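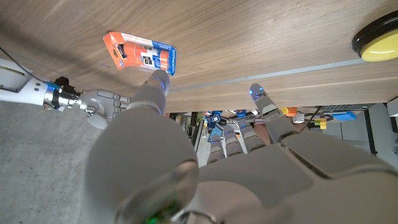 Two halls, one very large car park and a free bus from the station: the Drovton car accessories fair has grown up since I last went. I got there just after the doors opened, meaning to stay for the morning, and ended up being gently herded out with the last of the visitors.

If you've never been, it's a trade fair with the doors left open to the rest of us. There were 153 stands this year, and most of them are small firms making things you fit, clip, strap or stick to a car. Roof boxes, boot liners, seat covers, dog guards, wiper blades, phone holders, more air fresheners than any nose can cope with. I love it. Where else can you try 17 different steering wheel covers before lunch?

I started in Hall A, which was mostly interiors. Paulík had the corner by the entrance and were easily the busiest people in the place. They make floor mats, and I know how that sounds, but they had brought a cutting table along and were making mats to order from a big roll of rubber. You gave them your make and model, they found the pattern, and the blade went round in a minute or so. The waste strips went into a bin underneath and a man with a broom chased the ones that missed. I ordered a set for the front of our old estate, where the driver's side mat has had a heel-shaped hole in it for years. They fit beautifully, by the way. The little fixing holes line up and everything!

Next door but one was a firm selling seat covers for working vans, with a row of driver's seats bolted to a platform so that you could climb in and out of them. Somebody had clearly thought about how people get into a van, sliding across the outer edge in heavy trousers, because the side panel there was double thickness and stitched twice. The grey looked smarter but I'd go for the black. I sat in every one of them and so did a party of college students, who were having a lovely time with the reclining levers.

Hall B was for the outside of the car and was noisier and a good deal colder, as the big doors at the back were open for the towing displays. Kundport had a whole hatchback on a turntable with one of their roof bars on it, and every half hour they fitted the other bar from scratch while you watched. It clicks on with a foot that swivels to suit the roof edge, then tightens with a key until it gives a loud tick and won't go any further. I've spent too many wet mornings with an Allen key in my teeth to be calm about this. I asked about wind noise and got a proper answer, which was that there is some, and that it's worse if you leave the bars on with nothing on them. Good for them.

My favourite thing of the day was the windscreen room put up by Viden. They had built a dark booth with a windscreen at one end and a sprinkler above it, and you sat behind the glass and worked the stalk yourself. One side had a worn blade and the other a new one, with a lamp shining at you like oncoming headlights. The difference was startling. I went straight back to the end of the queue and did it again, and then rang home to ask when we last changed ours. There was a long pause on the other end.

The talks were upstairs in a rather warm room with not enough chairs. I caught the one on winter kit, which was full of sensible stuff: keep the de-icer in the house, because a frozen door can't be opened with a can that's locked inside the car, and check that your snow socks fit before January - on the drive, in daylight, with gloves on. The one on battery chargers was full by the time I reached the stairs.

A few practical bits for anyone thinking of going next time. Tickets were 9 pounds on the door and children got in free. The bus was the number 134 and it dropped us right at the gate, though the queue coming home was long enough that I walked back along the canal instead and was glad I had. Food was the weak spot. There was one van doing baked potatoes and one doing coffee, both very good, both with lines out past the trailers. Take sandwiches. Take a big bag too, as hardly any of the stands had them and I was carrying rolled-up rubber mats under one arm all afternoon.

Most stands took cards, but a couple of the smaller ones at the back of Hall B were cash only, and the nearest machine is back at the station. I missed out on a very nice tyre gauge that way. I did take their leaflet.

Posted 21 September 2026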